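The Long Way to Trarnlow

By the time the bus pulled out of Javden it was nearly four in the afternoon, and Fulvio Sorrentino had already eaten both of the sandwiches that were meant to last him until supper. He didn't mind. He was 77, he had a window seat, and he had his late wife's accordion on the seat beside him, buckled in like a grandchild.

The driver, a young woman with a grey cardigan and a cold, had looked at the accordion case and then at him and asked whether he'd be wanting to put that underneath with the luggage.

"I would sooner go underneath myself," said Fulvio, and she laughed and sneezed and let him by.

It was May, and the paddocks were that tired colour they go before the proper rain comes. He had driven this road more times than he could remember, back when he sold seed and fencing wire, and it pleased him to be carried along it for once and to look at things. There was the hall at Kundidum with its new roof (green, of all colours!) and there was the dam where he and Assunta had stopped on their second anniversary because the car had boiled over, and where she had got the accordion out of the boot and played to some cows for an hour and a half until a farmer came with water. The cows had come right up to the fence. She'd said afterwards that it was the best audience she ever had, better than the weddings, and they hadn't once asked for anything by that fellow with the hair.

He must have been smiling, for the boy across the aisle said, "What's in the box?"

"An accordion."

"Is it heavy?"

"It gets heavier every year," said Fulvio. "Who are you going to see?"

The boy was going to see his nan, Mrs Đinh, who had the bakery in Trarnlow, and it took him a good ten kilometres to explain the bakery, which had two ovens and a cat that was not allowed in but came in. He was eight. He wanted to know who the accordion was for.

Well, that was the question. Fulvio had a letter in his coat from a girl who had never met him, a schoolteacher, who had 600 dollars saved and had seen his notice in the paper and wanted to know if he would take it, and if he would show her how to hold the thing. He had written back that he wouldn't take the money but he would take a cup of tea, and he'd bring it out himself. 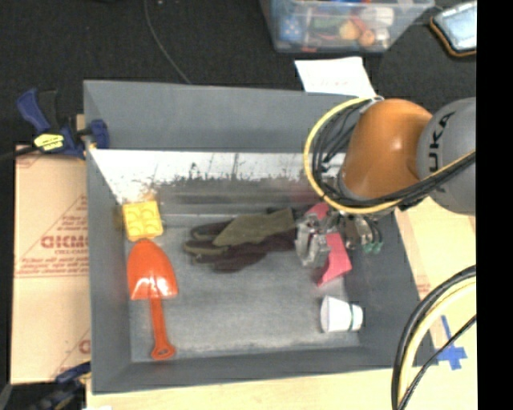

"Don't you want it any more?" said the boy.

"I can't play it," said Fulvio. "I never could. I only carried it."

The boy thought this over past two sets of silos and a pub. Then he asked if he could hear it anyway, just one note, and Fulvio looked up at the mirror and saw the driver looking back.

"Go on," she called, and blew her nose.

So he undid the buckle and the two stiff clasps, and got the straps over his shoulders the way he had seen Assunta do it every Saturday for half his life, and he pulled. It let out a long, wheezing, wandering sort of chord that no composer would have owned up to. Somebody down the back clapped. The boy put his hand flat against the bellows to feel the air going in.

"Again," he said.

Fulvio played it again, and he was still playing it, the same chord or one of its cousins, when the lights of Trarnlow came up over the rise.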